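Pekach 3 - grasp planning and replay for hand-held gripper data

Goltholm > Software > Planning and tooling > Pekach

Small parts are where most grasp planners get shaky. A bin of boxes is forgiving. A bent wire is a few pixels wide, it turns in the fingers, and the tip has to meet it within a hair of the right spot. We wrote Pekach for that kind of work, and version 3 is the release we've been wanting to put out since we started.

Pekach takes wrist-view video from a hand-held gripper, recovers the path of the tool through space, and turns each pass into a plan your arm can follow. You mark nothing by hand. The software finds the moment the fingers close, the moment they open, and the stretch in between where the part is being carried or lined up. Everything is laid out on a timeline you can scrub, trim and tag (the scrubbing is very smooth now - we're proud of that one).

Two-tool work

New in this version is the paired track. When one gripper holds a part and a second tool comes in from the side, Pekach keeps both on one clock and plans them together. The older release treated the second tool as clutter and masked it out, so half of what was going on got thrown away. Now you can ask for the distance between the tips at any point and set a limit on how close they may come. 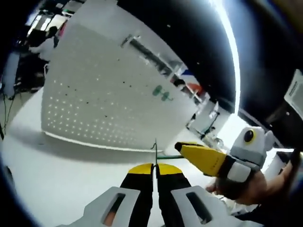 Bensaid wrote to us after trying the beta that the paired track was the first thing in any planner that coped with thin wire, but that the tip distance readout jumped whenever one tool passed in front of the other, and could we please smooth it. We could, and we did. The readout now holds its last good value through a short overlap and shades that part of the timeline gray, so you know which numbers were measured and which were carried over. If you'd prefer the raw signal, turn off Hold Through Overlap in the track settings.

Wide lenses and busy backgrounds

Pekach works directly on fisheye video. There's no flattening step first, so you keep the edges of the view, and the edges are often where the second hand comes in. Lens calibration is done once per camera with the printed target and the model is saved under that camera's name.

Perforated panels used to be trouble. Rows of identical holes look the same to a tracker if you shift over by one, and the path would slip sideways by exactly one hole. Version 3 adds Grid Guard, a check that compares each step against the motion sensor and the rest of the room before accepting it. Desks, windows, shelves and ceiling lights all help here, so leave them in view!

Part finder

The part finder looks for small items on a plain surface and gives each one an outline and a pick direction. It handles rings, hooks and flat ovals, and parts with an open loop get a choice of pick points. Parts of the same color are kept apart by outline, even when they sit close together. You can correct an outline by dragging it, and the correction carries through the rest of the clip.

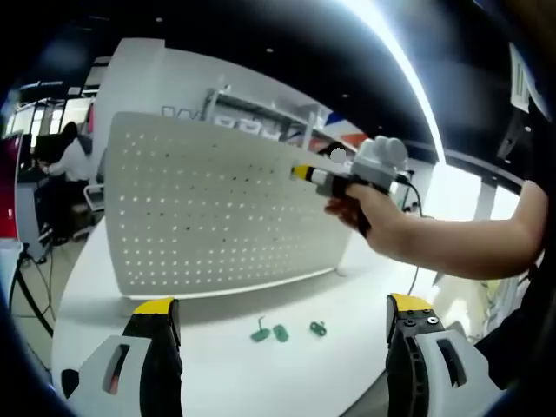 Small green parts on a white table, with a second gripper held toward the pegboard.

What you get

Pekach planner and timeline viewer
Paired track module
Part finder
Grid Guard
Export to Flidden project files, with tags and trims kept
Sample set of 602 clips, with calibration files

Seats and updates

A standard license covers 2 seats and a lab license covers 6. Both come with every version 3 update.

Known limits

Shiny wire under a strip light can still drop out for a moment. Lowering the exposure helps more than any setting in the software. Soft covers on a tool may shift against the body underneath, so pick a tracking point on the hard tip. Flidden export doesn't yet carry the gray overlap shading; we're working on it for the November update.

Page updated 24 Aug 2022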